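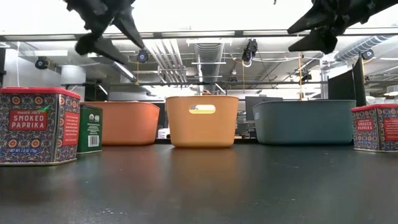 Reading time: 5 min

4. Sorting by bin colour

Figure 2. Bins and tins on the dark tabletop. A tin of Trader Joe's smoked paprika stands at each end of the row, with a smaller dark green tin by the coral-orange bin.

The household part of the study looked at how people put dry goods away when the only storage on offer is a set of open plastic bins in different colours. We used the same bins in the Skanham and Tendley households, so that differences in sorting would come from the people and what they owned, and would not depend on the furniture. No labels were fixed to the bins.

The bins differ in shape as well as colour. The coral-orange one is wide and low, the yellow-orange one is taller and squarer with an oval handle cutout, and the teal-grey one is long and low (Figure 2). We had expected height to matter most. In the first trials it did: 19 households put packets upright in the yellow-orange bin and kept the low bins for tins and jars.

Spices were less settled. Several people treated a square tin as a tin and others treated it as a spice, and the two groups rarely agreed on where it should go. Smoked paprika was a useful case, as the tin is tall for a spice and its red lid and patterned sides make it easy to spot. Participants at Tendley tended to match it to the coral-orange bin by colour. Those at Skanham placed it by use – next to whatever they cooked with most – and gave colour as a reason only when asked.

Duplicates caused the longest pauses. When a second tin of the same spice came to hand, five participants went back and moved the first one, and two left the pair apart. Baloch's coding scheme, described in Section 2, records this as a correction when the first item is moved and as a split when it is not. We kept splits in the analysis. Removing them changes the order of the bins for spices but leaves the order for packets as it was.

Sessions held on a Thursday evening, after the weekly shop, are reported separately in Section 5.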